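Predside: storing small archive negatives and slides in shared rooms
Speaker notes, October 27, 2021

0 comments
Share 113

Opening (slide 1)

Start with the scope. The talk covers short-term housing of small-format negatives, mounted slides and contact strips between accession and cold storage. It does not cover glass plates or nitrate. Anyone with nitrate should speak to the fire officer and skip the rest.

Say early that most of our holdings spend longer in the "short-term" stage than the plan allows. At Predside the plan says 6 weeks. The Ondrejka transfer was in the interim room until February, and the accession sheets show no fault in the handling, only a queue at the scanner.

Slide 2: what goes wrong in the interim room

Three causes, in order of cost to put right.

Humidity swing. A steady 50 per cent is less harmful to gelatin than a room which goes from 35 to 60 and back each day. The heating timer is the usual source. Check the timer before buying anything.

Acid vapour from acetate film. The smell of vinegar is a late sign. Use indicator strips, one to a container, and write the date on the strip in pencil. Read the strip in daylight against the card, not from memory.

Handling. Film gets moved more often in the interim room than at any later stage. Every move is a chance for a strip to go back in the wrong sleeve, and a misplaced strip costs more staff time than a scratched one.

Pause here. Ask who logs humidity in the interim room as well as in the main store. Expect few hands.

Slide 3: sleeves

Polyester or polypropylene without coating. No PVC at any price. If the supplier cannot say what the sleeve is made of, send it back. Paper sleeves are acceptable for acetate if they are unbuffered and the seam runs down the side. A seam down the middle will print through onto the emulsion over time, more so if the sleeves are stacked flat under load.

One strip to a pocket. The Jonileck sheets take longer strips than ours, so a trimmed strip slides about in the pocket. Cut the sheet down or use a narrower one. Do not tape.

Slide 4: containers

Main point: the box matters less than the people in this room tend to think, and the vapour matters more.

A closed plastic box holds the air still. For stable polyester film that is good, as it slows any swing in humidity. For acetate that has begun to break down it is bad, as the vapour stays with the film and speeds the process. So sort by film base first, and choose the container second.

Plastic boxes sold for desks and kitchens may be used for empty mounts, pencils, strips of label and spare sleeves. They should not hold film unless the plastic is known. Tinted plastic is not a light filter. Treat it as clear and keep it out of the sun.
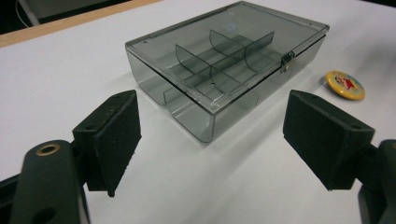 Tinted storage box, lid closed on the latch, with curved dividers inside.

Slide 5: dividers and fill

Leave slack. A row of sleeved strips should lean slightly and come out between finger and thumb without dragging its neighbours. If a row has to be prised apart, take out 2 sleeves and start another row.

Dividers should be the same height as the sleeves or slightly taller. A short divider lets the sleeve fold over the top and sets a curl. Curved dividers are fine for mounts and poor for flat strips. Card dividers must be of the same grade as the sleeves, otherwise the good sleeve is sitting against bad card.

Slide 6: labels

Pencil on the sleeve, before the film goes in. Never write on a filled sleeve. The box label carries the accession number, film base, date in and date of last strip reading. Do not put the subject on the outside. Subject headings change, and we lost half a morning at Cladireo to a box labelled "harbour, various" which held mostly school groups.

If the box has a lid that comes away, label the base as well. Lids get swapped.

Slide 7: the log

Columns: date, container, strip reading, room reading, initials. Nothing else. The earlier version had a remarks column and it filled up with things that belonged in the catalogue.

Readings every 2 weeks for acetate, monthly for everything else. If a strip has moved one full step on the card, isolate the container the same day and put it at the head of the scanning queue. Do not wait for a second reading.

Show the chart of readings from the Ondrejka transfer. The flat part on the left is the period before the heating timer was changed and should be ignored, as the logger was in a drawer.

Slide 8: costs

Keep this short. Sleeves are the main spend, then strips, then boxes. A second data logger is worth more than better boxes if the money only stretches to one of them. Staff time is not on the slide. If asked, it is in the handout, second page.

Questions likely to come up

Can the boxes go in a domestic freezer? Only double-bagged, with a humidity card inside the outer bag, and only if someone will check the seal. Allow the bag to reach room temperature before opening it.

Are silica packets needed? Not in a room that holds steady. In a poor room they are spent quickly and then do nothing.

What about slides in glass mounts? Store upright, emulsion sides all facing the same way, and do not mix with card mounts in the same row.

Handouts are on the table by the door. Sample sleeves to come back to the front at the end, please, including the PVC one.

Share 113
0 comments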